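Brulville (video game)

Brulville is a puzzle-platform video game developed and published by the independent studio Vahidi. The player controls a pair of linked maintenance machines crossing an abandoned harbor town. It was released for personal computers in March and for home consoles in August 2026. The game was directed by Setareh Rezaei, who also wrote its script.

Gameplay

Brulville is played from a side-on view. The two machines, called the Fore and the Aft, are joined by a cable of fixed length. The player steers one at a time, and the other holds its last position. A held machine can serve as an anchor, a counterweight, or a platform. If the cable is pulled past its limit, the held machine is dragged toward the active one.

The town is divided into nine districts, connected by a tram line that must be repaired in stages. Each district introduces one type of obstacle, such as tidal locks, rotating cranes, or floors that give way under the combined weight of both machines. Obstacles from earlier districts return in later ones in altered form. There are no enemies. Falling from a height or remaining in seawater returns both machines to the last tram stop, but opened doors and moved objects keep their state.

Small parts called shims are hidden throughout the town. Collecting 15 in one district opens that district's workshop, where the player can lengthen the cable or change how quickly it retracts. Upgrades can be removed at any workshop, and several optional rooms can be solved only with the original cable length.

A second player may take control of the Aft in local play. In this mode neither machine is held automatically, and each player must press a button to lock position. Online play is not supported.

Plot

The game opens after the people of Brulville have left by sea. The Fore and the Aft are started by a timed signal from the harbor office and instructed to prepare the town for winter. As they travel, they recover work orders that describe the last weeks before the departure. The orders disagree on whether the residents planned to return. The ending depends on which of two switches is set in the harbor office, and both outcomes are followed by the same credits sequence.
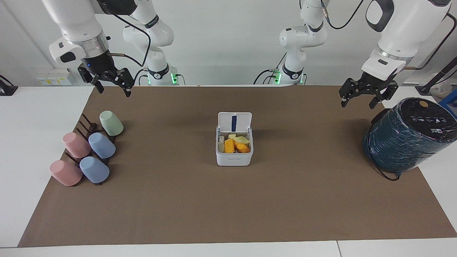
Two robot arms with parallel grippers above a work table

Development

Work on the game began as a short prototype with a single machine and a movable crate. Rezaei replaced the crate with a second machine after early testers spent more time balancing on it than pushing it. The cable was added later to keep both machines on the same screen.

The studio built its own physics code, named Dranberg, to handle the cable. The first version treated it as a chain of separate links and ran poorly on older hardware. The final version computes only the points where the cable bends around an object. Final room layouts were chosen from more than 800 sketches, many of which were reused in the optional rooms.

The soundtrack uses recorded harbor noise played at reduced speed. Music starts only when both machines are moving, and stops when one has been held for several seconds.

Release

The computer version was released in March. An update in the following weeks corrected a fault in which the cable could pass through tram doors. The console version added a level select menu and a free set of rooms titled Skotstead, located on an island outside the harbor. Skotstead can be entered once the tram line is complete and has no workshop.

See also

Puzzle-platform game
Cooperative video game
Physics engine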